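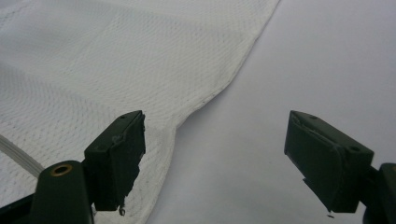
Folding waffle towels so they stay folded

Waffle-weave is lovely and a pain. It stretches, it shrinks, the hems go wavy, and a stack of them slides off the shelf if you so much as look at it. Here's how I do mine. Takes 2 minutes a towel once you've got the hang of it, less if you skip step 3, which I do when I'm late.

You need

A clean flat table, bigger than the towel if possible. Smooth top. Tablecloths grip the weave and you end up fighting both.
The towels, bone dry.
Your hands. No iron, see further down.

Step 1. Check it's dry

Properly dry. Feel along the hem, it's thicker there and holds damp long after the middle is done. If the hem feels cool leave the towel over the back of a chair for another 15 minutes and go and do something else.

Step 2. Shake and drop

Hold two corners, one good snap, then lay it down in one go. Don't drag it across the table. Dragging pulls the weave on the slant and you'll get a towel shaped like a kite. It will land with soft ripples in it. Fine. Leave them for now.

Step 3. Square the hem first

Most people smooth the middle and then wonder why the edges curl. Do the edges first. Pick one long hem, put a finger on each end and pull gently outwards until it runs straight. Same for the opposite side. Then the short ones. If a hem has gone really curvy it's usually because the stitching has shrunk and the cloth hasn't, so it won't ever be dead straight. Get it near enough and make sure it's on the inside once folded.

Step 4. Smooth from the middle

Flat palms, middle outwards, light. Press hard and you flatten the little ridges, and the ridges are what makes it soak up water. While you're there have a look for specks and bits of fluff. They show up on white. Pick them off now or they get folded in and you find them on your face in the morning.

Specks that don't pick off – don't rub. Rubbing fuzzes the loops. Put that one back in the wash pile.

Step 5. Fold in thirds, longways

Left side over, right side over that. Thirds not halves, halves leaves you with all the hems together at one edge and that edge sags on the shelf. Run the side of your hand down it once.

Step 6. Fold up

Bath towels: in half, then in half again.
Hand towels: thirds.
Face cloths: once, and stop fussing.

Folded edge to the front of the shelf, hems to the back.

Step 7. Stack

No more than 5 high. Waffle is springy and the pile starts leaning after that. Bath towels at the bottom, obviosuly. Turn every other one round so the thick ends don't all sit on the same side.

Rolling instead

Good for a basket or a deep drawer. Do steps 1 to 4, fold longways in thirds, then roll from the end with the worst hem so it's hidden in the middle. Not too tight. Tight rolls come out creased and with waffle the creases hang about for days.

Bits people ask

Can I iron it? You can, but then you've got a flat towel. Low heat round the hem only, if you must.

Fabric softener? No. Coats the cotton and it stops drying you. Half a cup of white vinegar in the rinse if they've gone stiff.

Snagged loop? Snip it level with small scissors. Never pull it. Florencia Ibarra wrote in to say she pokes hers back through with a blunt needle and it works on looser weaves, so try that first if the towel's a good one.

Mine came up smaller than the label said. Yes. They all do in the first few washes. Buy a size up. Tug to shape while still damp and line dry if theres any breeze at all.

Does it work for blankets? Same idea, you want two people and a bed instead of a table. I'll do a seperate page for those in September when mine come back out of the loft.

Updated 14 Jun 2025 – changed the stacking bit, added vinegar.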